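Home Diary Older entries Recipes Contact

June 15, 2025

Open day at Dakum

I came home with sore feet and a paper bag full of leaflets, and I want to write before I forget the order of things. The bus to Vallance took longer than the timetable promises. The Dakum building is behind the station, past the tyre shop, and I walked past it one time before I understood that the grey door was the right door.
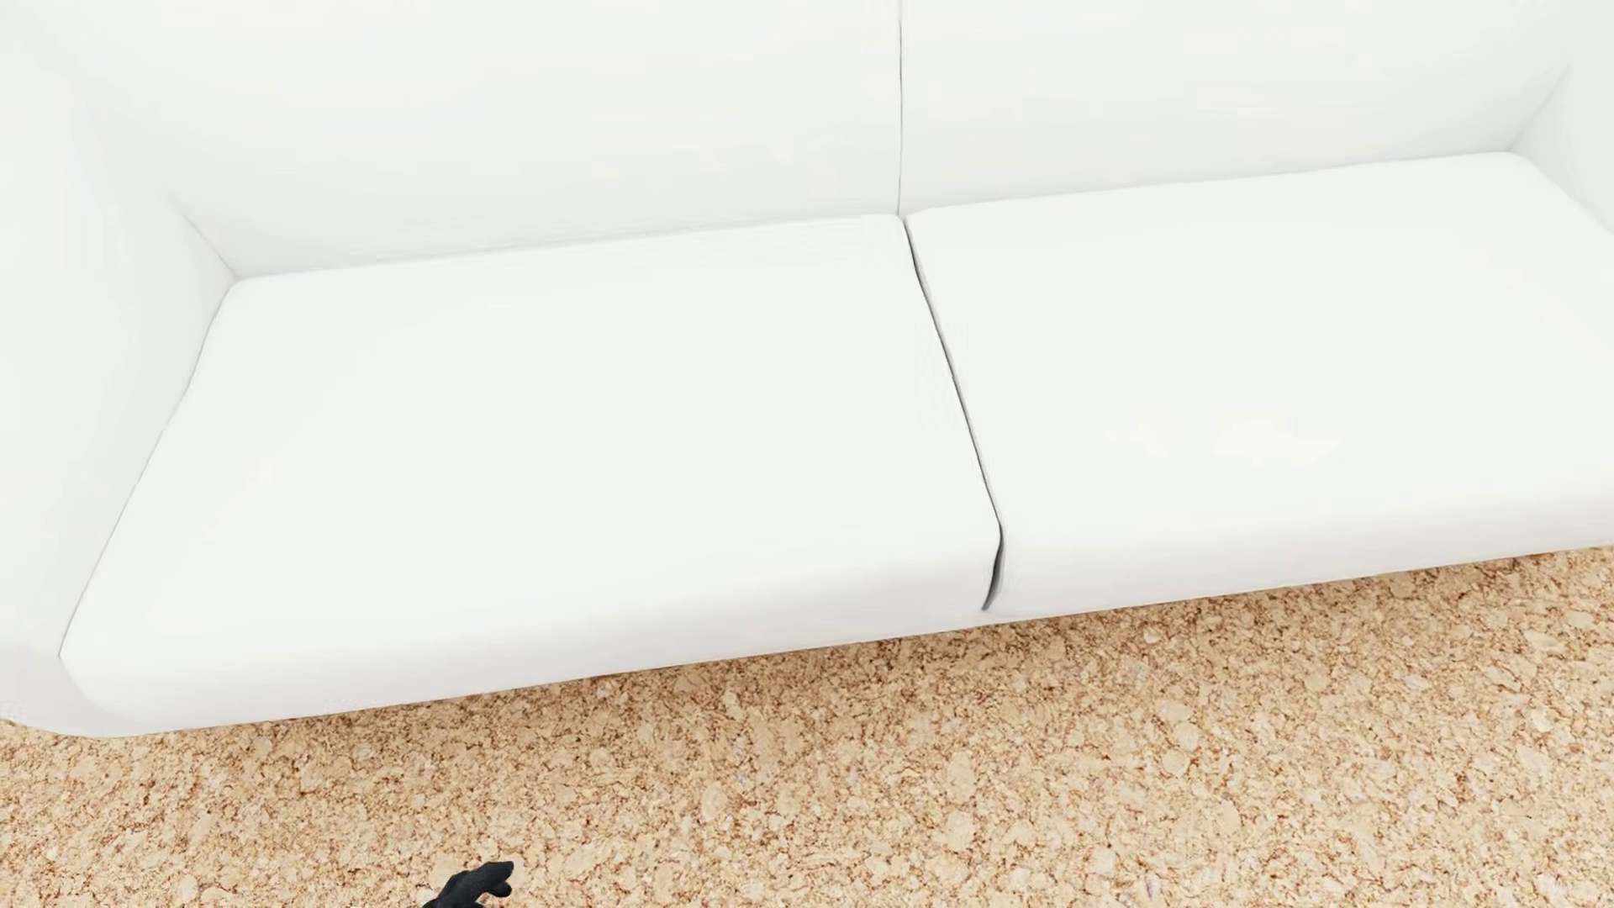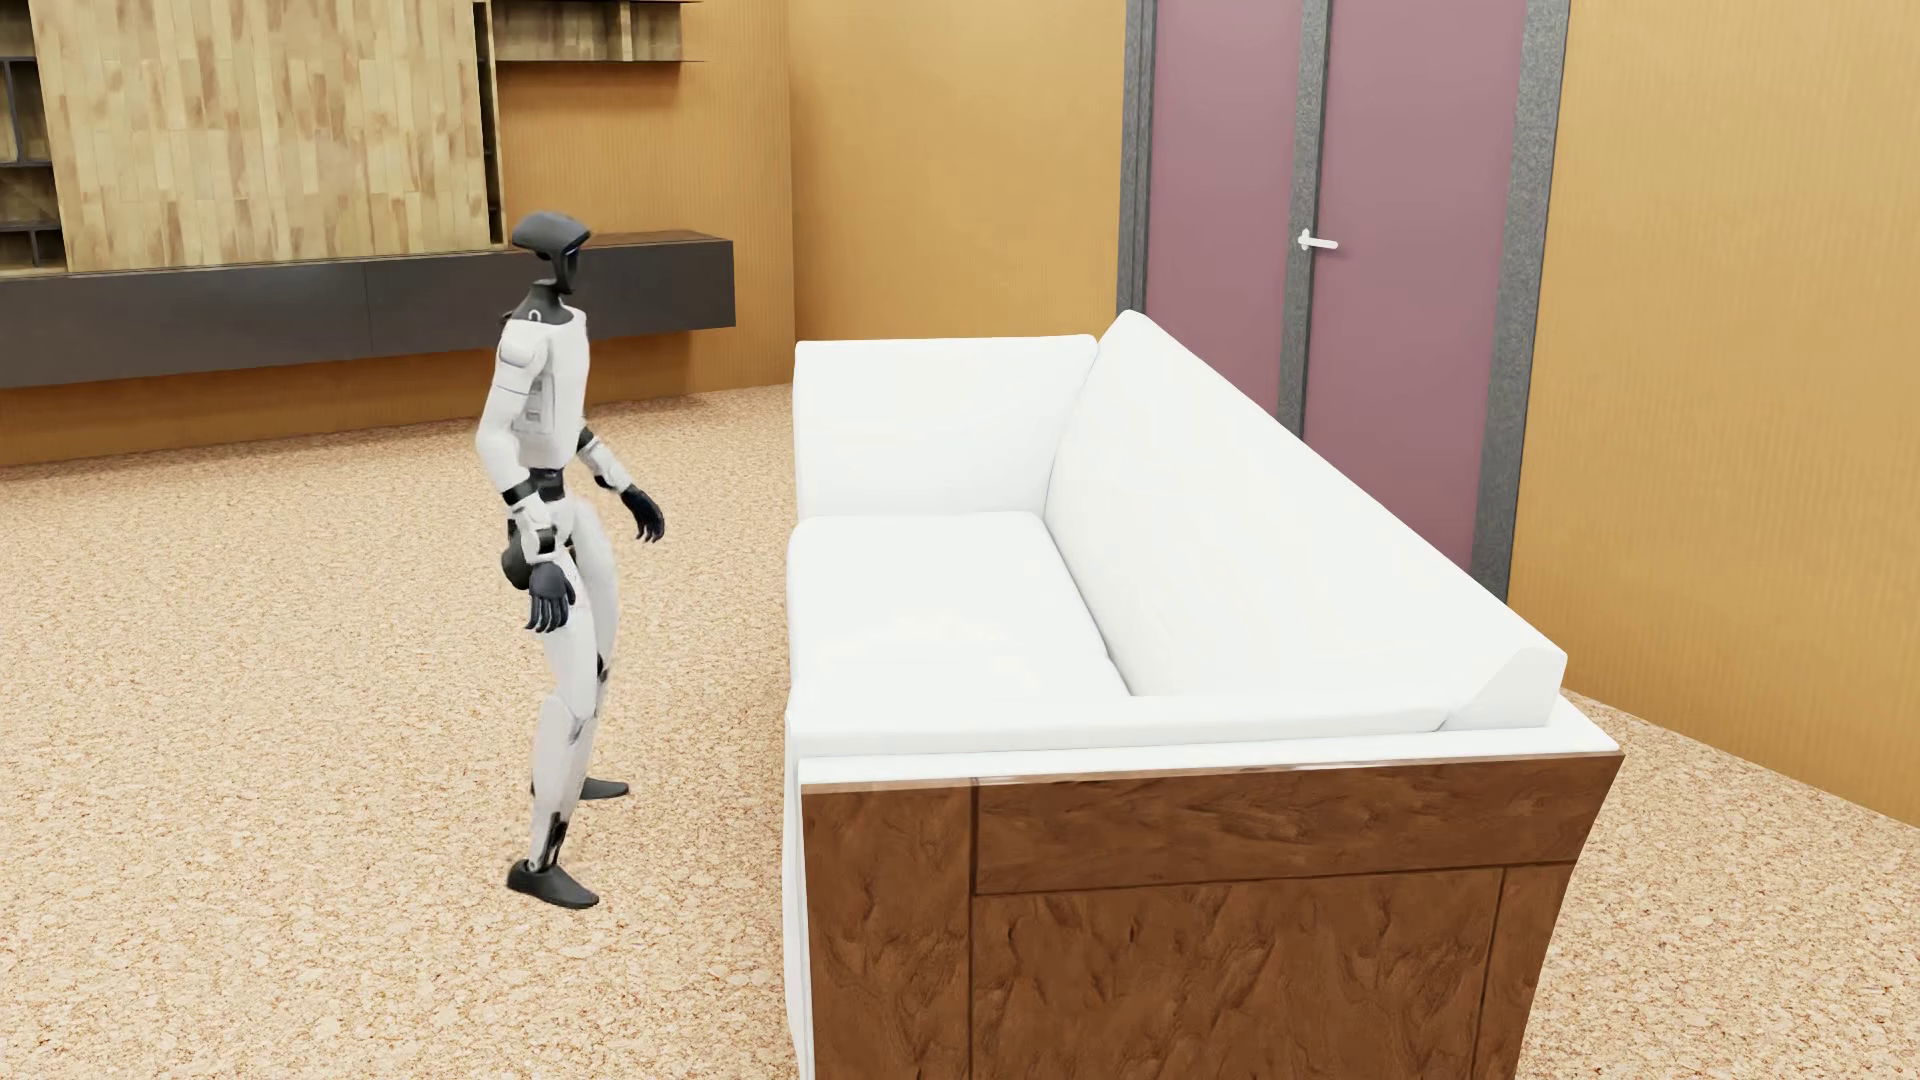
I have cleaned houses for 9 years, so I went to the open day with a professional interest, and also with a little fear, I must admit. The project which they showed is called Totevano. It is a robot for the home, and for the moment it practises in a computer, in a room that exists only there. We sat on folding chairs and looked at the big screen. The young woman who presented said that the robot must first learn to stand in a good place beside the furniture, before it is allowed to do any task. I looked mostly at the sofa. The seat and the back were all white, without one cushion or blanket lying on the seat, and I thought that in all my years I have never met a sofa like this in a house where people live. Between the two seat cushions was a dark gap, and I know very well what is usually inside such a gap. Coins, hair clips, biscuit. When the view was from the side I could see the robot with its knees a little bent and its head a little down, the way I stand myself when I look at a room and decide where to begin.

A man in the row before me asked why they don't use a real sofa. She answered that in the computer the robot can fall as often as it wants and the sofa costs nothing. People laughed. Then she explained something about the light and the floor, that they change the colours many times so that the robot will not learn only one room. I did not follow all of it. My English is good for talking with people but she spoke quickly and there were many short words made of capital letters. I wrote some of them on my leaflet and I will look for them tomorrow.

I put up my hand also, which is not usual for me. I asked if it will be able to lift the seat cushion and clean underneath. She said it was a very good question and that the hands are the most difficult part. With the hands, she said, they only started in March. I was pleased that it was a good question. On the other side I would have liked to hear yes or no.

After the talk there was a tour in groups of 20. Our group was bigger than that, with the children, but they let everybody go together. We saw the workshop through a glass wall, and a corridor with old parts in showcases, and then a kitchen where the people of Dakum eat their lunch. The guide wanted to hurry us through the kitchen. I noticed that the oven door needs a proper cleaning.

Coffee was served in the Apaza room on the second floor. It was weak, but there was a walnut cake and I took 2 pieces, the second one for the bus. I talked with a lady who looks after her mother at home. She hopes for a machine which can help her mother to stand up from the sofa, and she did not care at all if it can clean. For her it could not come soon enough. I told her about my fear for my work and she said that her mother would never let a machine touch the windows, and that I could come to do them. She gave me her telephone number on the back of a leaflet! I must be careful not to throw it away with the others.

There was a form to fill in at the end, with a question what household work we would give to a robot first. I wrote: ironing of bed sheets, taking rubbish down 3 floors, cleaning behind the toilet. Not the dusting. Dusting I like, you hold each thing in your hand and you think about the people.

It rained when we went out, and I waited for the bus under the roof of the tyre shop. On the way I tried to imagine the robot in the flat of my oldest client, with all her small tables and the carpets with fringes, and the cat. I think they should put a cat in the computer. I should have written that on the form.

Tomorrow I have two houses, and the first one wants the inside of the fridge done. The blue gloves are nearly finished, buy new ones on the way. Call the lady about the windows, but in the evening, when her mother is already in bed.

Contact | © Diary of a tidy person | Back to top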